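Fórum Cozinha e Eletrodomésticos > Placas e fogões > Limpeza e manutenção

Tópico: Grelha de ferro com oito braços, abana quando se usa uma cafeteira pequena

rui_bancada
Boa tarde. Tenho uma placa branca da Prunmont, comprada em segunda mão, com um queimador a gás e uma chapa estriada ao lado. A grelha do queimador não assenta bem. Com um tacho largo não se nota, mas com uma cafeteira pequena a base apanha só as pontas dos braços e inclina para a frente. Medi com um apalpa-folgas e tenho 2 mm num dos cantos. Vale a pena corrigir ou é normal neste tipo de peça?

ferro_e_lume
2 mm num canto é muito. Antes de mexer na grelha, retire-a e pouse-a virada ao contrário numa superfície plana de confiança (vidro ou pedra). Se oscilar na mesma, é empeno. Se não oscilar, o problema está na chapa do fogão ou há resíduo por baixo da moldura.

rui_bancada
Fiz isso agora. Em cima do vidro não oscila.

tampo47
Então é sujidade carbonizada. Tive o mesmo caso. Raspador de plástico, água morna, detergente neutro e paciência.

ferro_e_lume
Pode ser, mas convém ver também se a placa não está deformada. O esmalte branco aguenta bem o calor, a chapa por baixo nem sempre. Encoste uma régua metálica na diagonal e veja se passa luz.
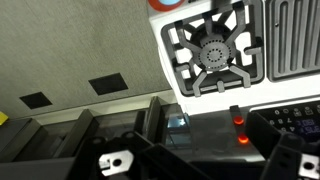
A limpeza da grelha e a do queimador são dois trabalhos separados, e convém não os misturar na mesma bacia. Na grelha pode usar-se escova dura. No queimador não, por causa dos furos. Num como este, com um anel de furos junto ao bordo e outro mais perto do centro, começo sempre pelo de dentro e uso uma agulha fina de latão, a seco. Palitos não, partem e ficam lá. Depois escorrer virado para baixo e deixar secar 40 minutos antes de voltar a montar.
(tampo47)

m_halo
Discordo da agulha. Qualquer metal acaba por alargar o furo ao fim de uns anos e a chama fica irregular. Escova de nylon e ar comprimido a baixa pressão.

tampo47
Latão é mais macio do que o ferro fundido. Faço isto há 3 anos no mesmo queimador e a chama continua igual.

m_halo
Se for ferro fundido. Há queimadores em liga de alumínio, e aí o latão já risca. Convém confirmar o material antes de recomendar.

tampo47
Aceito essa parte. No caso de alumínio, nylon.

rui_bancada
Régua passada nas duas diagonais, não entra luz. Levantei a grelha e havia uma crosta dura no canto da frente, do lado da chapa estriada. Saiu metade com o raspador. O resto está a amolecer com um pano húmido.

colher_de_pau
Aproveito o tópico: e a chapa estriada, como limpam os sulcos? Tenho uma da Stornley com o mesmo sistema e a gordura fica no fundo.

ferro_e_lume
Com a chapa morna, nunca quente, água e uma espátula estreita, sempre no sentido dos sulcos. Detergente pouco. Secar logo e passar uma camada muito fina de óleo. Se tiver revestimento antiaderente, esqueça a espátula metálica e o óleo.

colher_de_pau
A minha não tem revestimento. Há quem recomende a pasta Wornlow. Alguém usou?

m_halo
Usei. Limpa bem o esmalte, mas no ferro deixa um resíduo branco difícil de tirar dos cantos. Não repito.

ferro_e_lume
No esmalte também não a punha. Qualquer abrasivo tira brilho.

rui_bancada
Ponto de situação: crosta toda removida, grelha montada, folga a zero nos quatro cantos. A cafeteira continua um pouco instável porque a base é mais pequena do que a abertura entre os braços.

tampo47
Para isso há redutores em cruz, pousam em cima da grelha. Meça a base da cafeteira antes de comprar.

rui_bancada
Vou medir logo à noite. Obrigado a todos.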